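Small Metal Parts at the Hikevitz Bench
Posted March 2, 2018

The parts room moved in January, and the small metal stock was the last to be sorted. There are 3,072 pieces on the list, most of them brackets, strips and clips. These pictures are from the bench with the green cover.

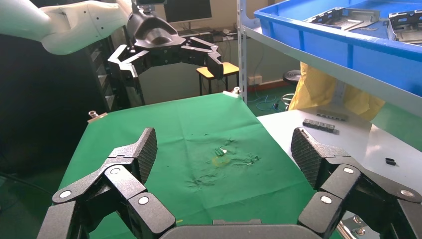
The cloth is due to be changed this month. It has picked up stains and creases, and the Lirkora order includes two new ones - same green, heavier weave.

Stamped bracket and binder clips on the green, connector strips and rails on the white area beyond.
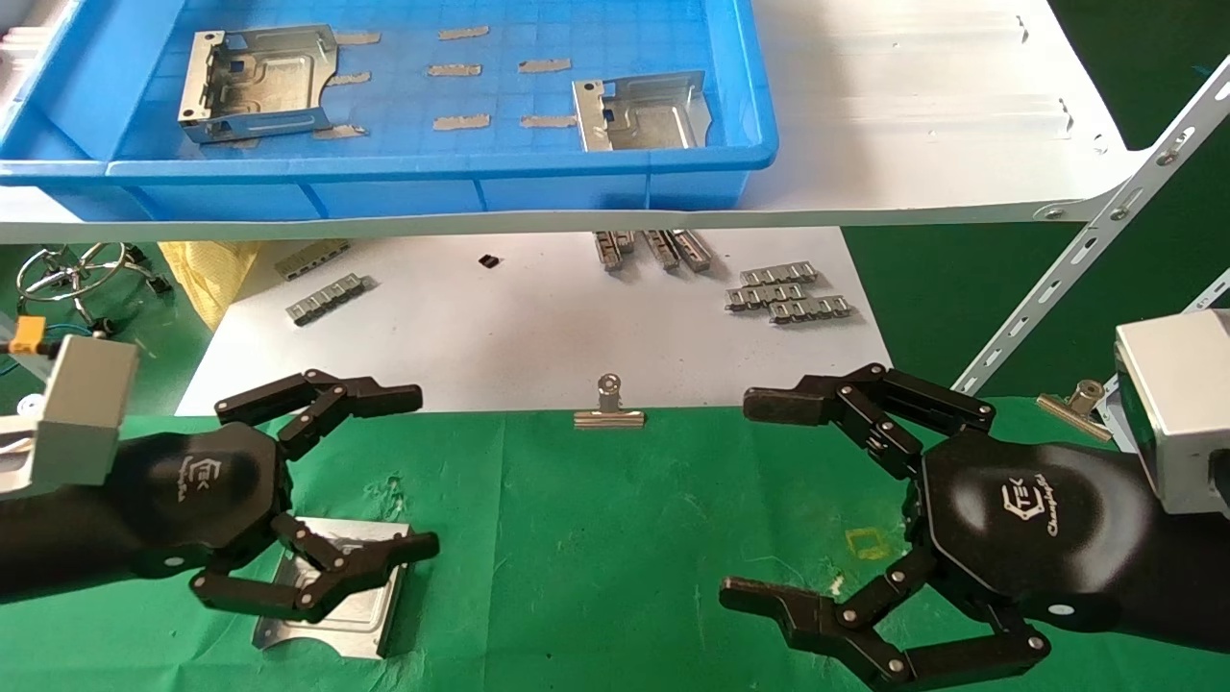
Attila Farkas asked whether the clips could go in the same drawer as the brackets. They could, he wrote, if the drawer held more than 34 of each. It does, so they will share one for now.

Bars and blocks get a drawer each - they scratch when mixed.
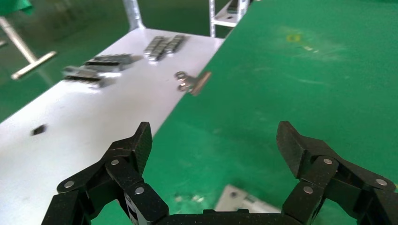 Segmented bars and a cluster of small blocks on the white tabletop.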